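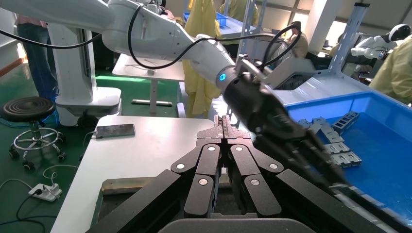
Did the student teams' bin-picking scores reflect skill at grasping? Only in part, and we would caution against reading them that way. Of 500 attempts logged in the Brestham course, 267 were scored as successes, but the rules counted any part lifted clear of the bin, even one dropped a moment later.

Figure 3. Bin picking with metal brackets, student project session.

Pietrzak's stricter count, made in May, has yet to be repeated.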